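Monday, 6 am, can't sleep, so. Sewing post.

Finally tried closing the side seam on the gray coat by hand. Ladder stitch, the kind that vanishes when you pull it snug. Took me 2 evenings and a lot of muttering. The lining is some slippery stuff from Rutberg, 20 bucks for the remnant, and it frays if you look at it wrong. Should of bought the cotton.

Things I'd do over: shorter thread. Wax it. Smaller bites, way smaller, I was taking huge ones near the armhole and it puckers there. You can see it from across the room. Ripped that part out twice and left it the third time, my arm covers it anyway.

Also my thimble is too big and I keep dropping it behind the couch. Ploda had a leather one but shipping was silly.

Next up is the hem, roughly 142 inches all the way round becuase I had to pick the pattern with the full skirt. Invisible stitch again? Or just machine it and be done by the weekend. Leaning machine. Will post when it's wearable, don't hold your breath.

ok coffee
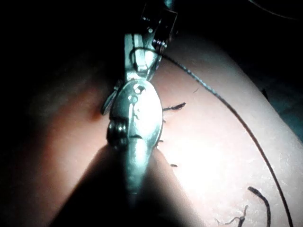 Photo: Ornholm

Filed under: coat, hand sewing, small stitches
2 comments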